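Relatório de progresso ao fundo Flendavness, projeto Narisport
Período: janeiro, com alguns dias roubados ao mês seguinte
Redigido por Awuor Mohamedi, 13 de fevereiro de 2021

## Onde estamos

O plano prometia 89 demonstrações aproveitáveis da tarefa «colher e caneca». Temos 76. A diferença explica-se em parte pela semana em que o disco de gravação encheu e o programa, por delicadeza, não avisou. O Sławomir Ziółkowski já lhe ensinou a ser malcriado: agora para tudo e apita.

A tarefa, para quem só leu a candidatura na diagonal, consiste em pegar numa colher pousada sobre dois blocos de madeira e levá-la até à caneca. No papel ocupava uma linha e meia. O orçamento foi calculado com base nessa linha e meia.

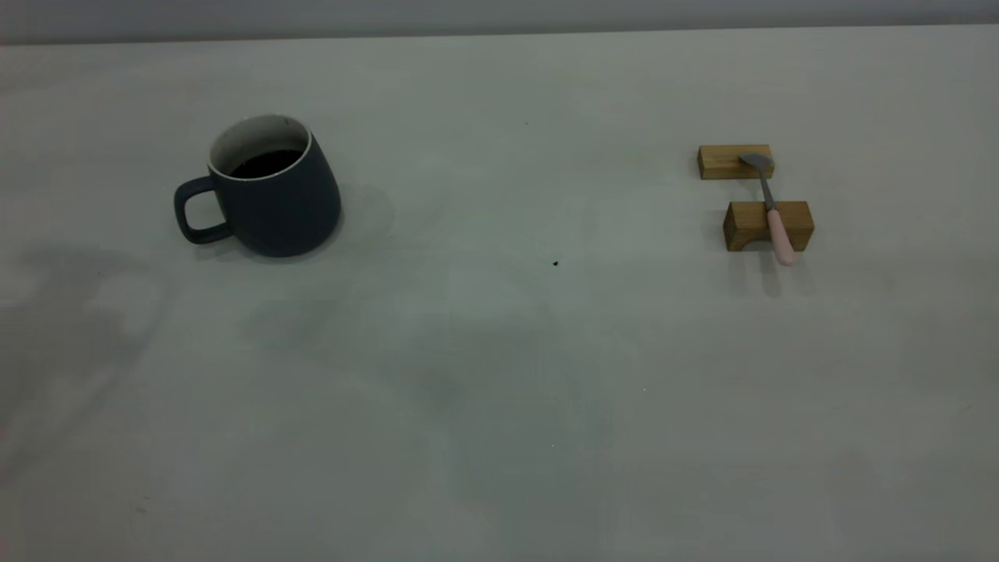
Fixámos a disposição de partida depois de uma discussão que consumiu quase 2 reuniões inteiras. A Retno Sinaga queria variar tudo desde o primeiro dia; o Upendo Kombo queria fita adesiva no tampo e ninguém a respirar por perto. Ficou decidido que a posição dos objetos muda um pouco de episódio para episódio, dentro de limites escritos numa folha que toda a gente assinou e que alguns chegaram a ler.

## O que foi recolhido

Os episódios são teleoperados por quatro pessoas, em turnos curtos. Cada gravação recebe uma etiqueta: boa, aproveitável com corte ou rejeitada. Rejeitámos 9, quase sempre por hesitações longas do operador no momento da preensão. O modelo aprende o que lhe damos, e já temos uma versão preliminar que para a meio do caminho com ar pensativo. O ar é nosso, reconhecemo-lo.

A Kyung-hwa Song reviu as etiquetas e devolveu-nos uma lista de incoerências, redigida num tom que prefiro não reproduzir num documento destinado a quem nos paga. As correções estão feitas.

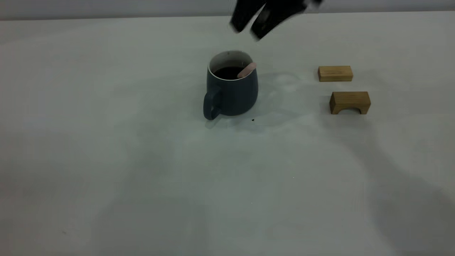
O critério de fim de episódio continua a ser o ponto mais discutido. A candidatura falava em «colocação concluída», expressão que cada operador interpretou segundo a sua fé. Pela regra nova, o objeto cor-de-rosa tem de estar dentro da caneca, apoiado na parede interior, com os dois dedos da garra abertos e acima do rebordo. As gravações antigas estão a ser cortadas por esta medida, trabalho lento e sem glória que o Upendo aceitou em troca de ficar isento das atas.

## Dificuldades

Os blocos têm alturas diferentes, pormenor que nos pareceu encantador quando os escolhemos. A colher fica inclinada e a aproximação tem de ser corrigida quase sempre. Mantemos os blocos, por teimosia e por valor científico, nesta ordem.

O fornecedor Jirotholm ainda não entregou as pontas de substituição para os dedos. Respondem a todas as mensagens com grande simpatia.

## Próximos passos

- Gravar os episódios em falta e repetir os que a revisão vier a reprovar.
- Treinar a segunda versão só com gravações cortadas pela regra nova.
- Enviar o conjunto ao grupo Hồ, que fará a avaliação externa.

Não pedimos reforço de verba neste período. Pedimos que a próxima prestação chegue na data prevista no contrato, coisa que, bem sabemos, também se presta a interpretações.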